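### 3.2 The rooms and how they were recorded

The study took place in the Hurnthorpe building, a former warehouse converted to small live-work units. We looked at how people use the part of a room nearest its door, and in particular at what is put down there and left. Earlier work on entrances has mostly dealt with halls: a space with its own walls, a mat, hooks and somewhere to sit. Small units seldom have one. The door opens straight into the room, and whatever a hall would have done must be done by the first stretch of floor and by whatever furniture stands closest.

Four units were included. They share a plan, with small differences in the position of the radiator and the sink, and all four were let unfurnished. Residents brought in their own shelving and tables. Units 1 and 2 had been occupied for more than a year when the work began in August. Units 3 and 4 were newly let, and in Unit 4 some furniture was still being moved during the first visits.

Each resident agreed to visits at two times of day, early morning and early evening. At each visit we noted every item resting on the floor within 300 cm of the door, measured from the hinge side, together with anything hung from the door or its handle. Items on shelves and tables were noted separately. We did not move anything, and residents were asked not to tidy beforehand. One resident told us at the end that she had tidied before every visit regardless. Her records have been kept, but they are marked in the tables and left out of the comparisons between morning and evening.

Items were sorted using the scheme proposed by Domański for shared student housing, with two changes. Domański places shoes and bags in a single class of "things carried or worn outdoors". We split these, as in our rooms they behaved differently: bags were usually moved within the evening, while shoes stayed where they had been taken off. We also added a class for parcels and packaging, which the original scheme treats as rubbish. In Units 1 and 3 flattened boxes were kept for reuse and stood against the wall for weeks.

### 3.3 Shoes and the floor by the door

Shoes were the most common item in every unit. They were also the item residents mentioned most often when asked what annoyed them about the room. Three of the four owned a shoe rack. In Unit 1 it stood beside the door and was in regular use, although it held mostly out-of-season pairs, and the pair in daily use was generally on the floor in front of it. In Unit 2 the rack had been moved to the far wall to make room for a bicycle, and after that no shoes were recorded on it at all. The Unit 3 rack was used for tins and jars.

We had expected shoes to be left side by side. This was the case at fewer visits than not. More often one shoe lay some way from the other, and the gap tended to be greater in the evening records than in the morning ones. Residents described standing on one foot, taking off the first shoe and then stepping forward before taking off the second. Where there was something firm to hold on to, such as the end of a table or the side of a shelf, pairs were left closer together. Octavio Olivares, who carried out most of the evening visits, suggested the link in his field notes before we had compared the units, and the drawings made afterwards bear it out for Units 1, 2 and 4.

The floor surface may also matter. The residents of Units 2 and 4 said that the hard floor was easy to sweep and that they did not mind outdoor shoes standing on it. In Unit 3 a rug had been laid up to the door, and shoes were kept off it with some care. They were pushed into the narrow strip between the rug and the wall, which held two pairs at most. When visitors came, the extra shoes went outside on the landing.

Low furniture had a smaller effect than we had assumed. Open space under a table was used for bags and for a toolbox, but seldom for shoes, even where it was nearer the door than the place the shoes were left. Two residents said they did not like to bend down and reach under something with their coat still on. A third had fitted a Faltska under-shelf tray for the purpose and stopped using it within the month. Figure 4 is a low view from one of the rooms, with a white perforated panel overhead, the pale wooden door beyond it, and a pair of white shoes lying apart on the grey floor.

**Figure 4.** White shoes on the floor to the left of the door, one further off than the other.

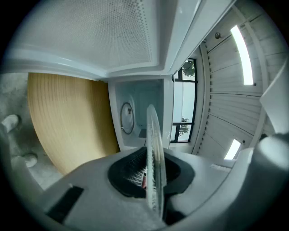
### 3.4 Bags, coats and items hung from the door

Bags were recorded at most evening visits and at few morning ones. They were set down on the nearest raised surface if one was free, and otherwise on the floor against the wall. Coats followed a different course. Only Unit 1 had hooks, a row of Zeltus pegs put up by the previous tenant, and they were full throughout the study. Elsewhere coats were laid over chairs, and a chair used in this way was rarely sat on for the rest of the evening.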